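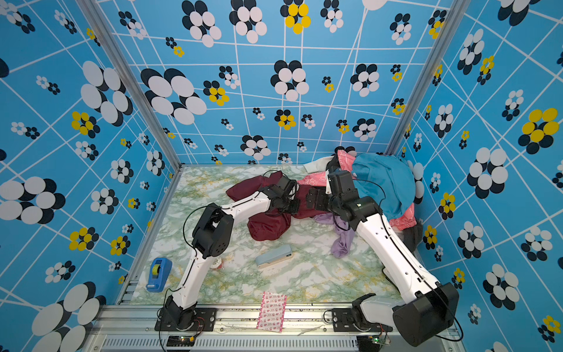
According to Lertchai Kaewsai, the performer controls the setup and the audience controls the length of the laugh, and most timing faults in stand-up come from confusing the two. The remark is a useful starting point for this part of the course.

Chapter 2
Timing, Pause and Room Size in Live Comedy

Key terms: setup, punch, tag, spread, roll, hold, step-on, dead air, room delay

2.1 Scope of the chapter

The previous chapter treated the joke as a written object. It can be marked up on a page, its setup and punch can be separated, and its word count can be reduced without anyone standing in front of a microphone. This chapter treats the same material as a timed event. The text is held constant and the variables are the pause before the punch, the wait after it, and the size and shape of the room.

Timing is often described by working comics as a matter of feel. That description may be accurate as a report of experience, but it is of little help to a student who needs to find out why a line that worked on Tuesday failed in a larger theater. The approach taken here is to divide the interval between one line and the next into parts, name the parts, and examine each of them on recorded material.

Only spoken solo performance is covered. Double acts, in which one partner's reaction fills part of the wait, are dealt with in the chapter on cross-talk. Musical comedy is left out because the accompaniment fixes the tempo in advance.

2.2 Parts of the interval

The hold is the silence between the last word of the setup and the first word of the punch. In most club material it is short, and on a recording it may be hard to tell from an ordinary breath. A long hold tells the audience that a punch is coming. Whether this helps depends on the joke: a line that relies on surprise is usually weakened by it, while a line that relies on dread is usually strengthened.

The spread is the period from the first audible laugh to the loudest point. The roll is the period from the loudest point to the moment at which speech can again be understood at the back of the room. Students tend to measure the two as a single figure. They should be kept apart, as a joke with a slow spread and a short roll calls for a different follow-up line than a joke with a fast spread and a long roll.

A step-on occurs when the performer resumes before the roll has ended. A minor step-on costs the first word or two of the next setup. A serious one teaches the audience to cut its own laughter short in order to hear, and the effect can last for the rest of the set. Dead air is the opposite fault – the roll has ended, the room is ready, and the performer has not resumed.

A tag is a second punch attached to the same setup. It is normally placed late in the roll, while the room is still warm but the words can be heard. Tags delivered at the loudest point are wasted, however well they are written.

2.3 Room delay

Sound takes time to cross a theater, and laughter takes longer, as people laugh partly in response to the laughter of those near them. The combined effect is called room delay. In a small cellar club it can be ignored. In a balcony house it cannot.

The case study at the end of this chapter compares two performances of one set by Mercy Ogola, given in August at the Hurnmont, a basement club, and at the Umeo, which seats 2,005. The script was the same apart from a local reference near the opening. The set ran 37 minutes in the club and noticeably longer in the theater, although the number of words was nearly identical. Almost all of the difference lay in the rolls. The holds did not change, which suggests that the performer adjusted to the room after each punch and left the approach to it alone.

A performer who moves up from clubs to theaters without making this adjustment will produce step-ons throughout the set, and may conclude that the material is at fault. Rewriting is the common response. It seldom helps, and it often removes the tags, which are the lines most likely to have been covered by the roll. 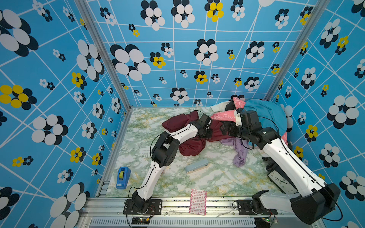
2.4 Before you begin the exercises

You will need an audio recording of a live set, at least ten minutes long, with the audience clearly audible. Broadcast specials are unsuitable. Their laughter is frequently edited, and rolls may have been shortened to fit a running time. A plain recording from the back of the room is preferred.

Transcribe the set before measuring anything. Mark each punch with a slash and each tag with a double slash. Then listen again and enter the hold, the spread and the roll for every marked line, working to the nearest half second. Where a laugh has more than one peak, use the loudest and note the others in the margin.

Keep the transcript. It is used again in the exercises on callbacks in Chapter 3.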